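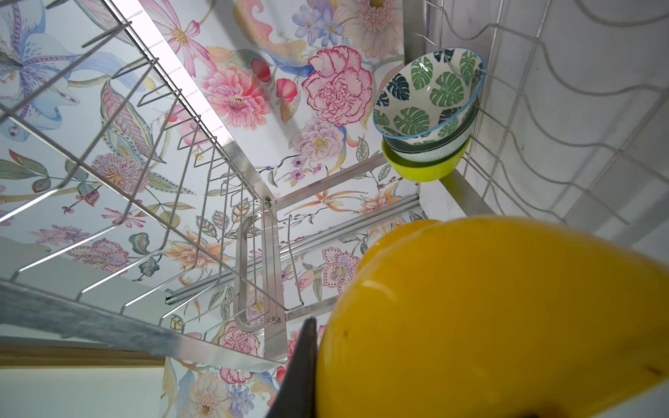
Is Saviso worth finishing?
Started by tollgate_reader, 2020-10-24

I'm 3 episodes in and not convinced. It's sold as the true story of Duchess Joly, but Peninah Mwaipopo's novel already made up half of her life, and the show seems to have made up the rest. Does it improve?

wovden_fan
Give it time. The court at Wovden is great, and the duchess gets to be smart for once. You want a documentary, go watch one.

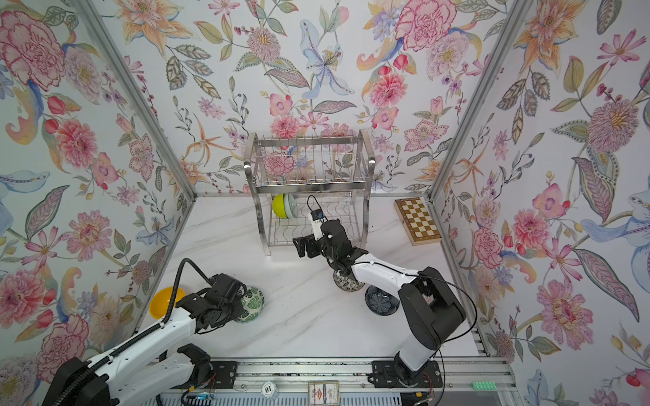
quillandash
Smart how? She smirks and everyone else is an idiot. The sets don't help either. Her bedroom in the 1400s is covered in big watercolor peonies and orange lilies, the same sort of thing I've got on the wall behind my dish rack. I doubt they had it at Wovden.

wovden_fan
It's a mood. Who cares about wallpaper?

tollgate_reader
I care a little. If they couldn't be bothered with the walls, why should I trust them on the siege? In the book it lasts 90 days.

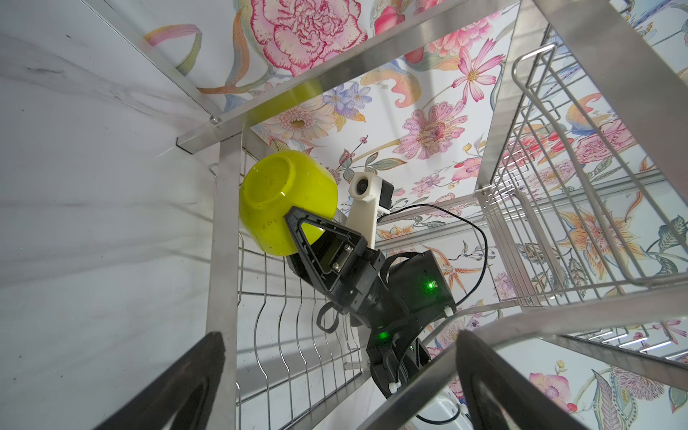 On screen it's over before dinner, and Pilier somehow rides home with a clean cloak. He's supposed to be 70 by then, too. The actor looks 24.

marrowbone
The book's no better. Where does she get those letters from? There's no source list in my copy.

quillandash
It's a novel, it doesn't need one. The show is the one claiming "true story."
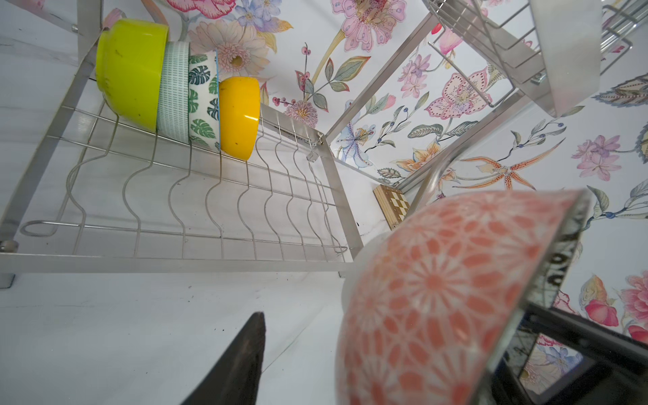
Finale talk (spoilers)

marrowbone
So she fakes the poisoning. Did anyone buy that?

wovden_fan
I did. Second season in October, supposedly.

tollgate_reader
I'll believe it when I see a trailer.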